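About Rindine Language House

We started Rindine in the upstairs room of an old feed store on Pikow Street, with a borrowed chalkboard and 11 students, most of whom had come because the rain was heavy and our sign said there was coffee. There was coffee, and it was not very good. But people stayed for the full two hours, and a good many of them came back the next week with a cousin or a neighbor, and that is more or less how the school has grown ever since.

We teach everyday conversation to adults. That means the sort of talk you need to return a pair of shoes, call the school office, complain about a water bill, or make small talk with the man ahead of you in line at the pharmacy (who, in our town, will certainly want to talk about his tomatoes). We do teach grammar, and some of us are very fond of it, but it comes in through the side door, when somebody asks why we say "I've been" and then the whole table wants to know.

Our evening classes are small and we like them that way. Each table has its own teacher, and the beginners' table sits closest to the kitchen. If you are shy, please know that most of our students were shy, and that several of our teachers still are. You will not be asked to stand up and speak on your first night. You can listen for a whole month if you like — one of our best talkers did exactly that, and then in November she opened her mouth and has hardly closed it since, to the delight of us all.
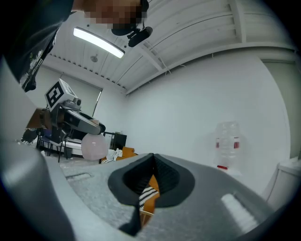 I had been in this country for years and still handed the phone to my daughter every time it rang, and after one winter at Rindine I called the dentist by myself and even argued a little, wrote one of our former students in the guest book by the stairs. We have read that page aloud at more than one open house, and we still get a little choked up over the dentist.

From the feed store we moved to the Nurnonar Building, where we are now, and where the radiators knock so loudly in January that the pronunciation class has learned to pause for them. We have three classrooms, a reading room with more than 300 donated books, and a long table that everyone fights over because it gets the afternoon sun. The books are mostly mysteries and cookbooks, with one full set of encyclopedias that is missing the letter M. Please borrow whatever you like. We keep a notebook for checking things out, though we are not strict about it, and a few books have come home after so long away that we had forgotten we owned them.

On Boonyarit Night, our big potluck every spring, past and present students bring a dish and a story to go with it, told in English, however long or short. Last year 100 people squeezed in and the dumplings were gone before the second story was over! Families are welcome, and so are people who have never set foot in one of our classes and simply like to eat.

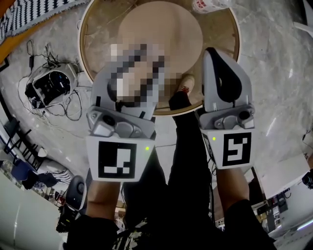 Do I need to take a test before I can join a class?
There is no test. Come a little before seven in the evening, have a cup of coffee (it has improved), and one of the teachers will chat with you for a few minutes and find you a table where you'll be comfortable. If it turns out to be too easy or too hard, you can switch the following week.

Classes run from September through May, with conversation hours on the porch in the summer. The front door sticks, so give it a good push.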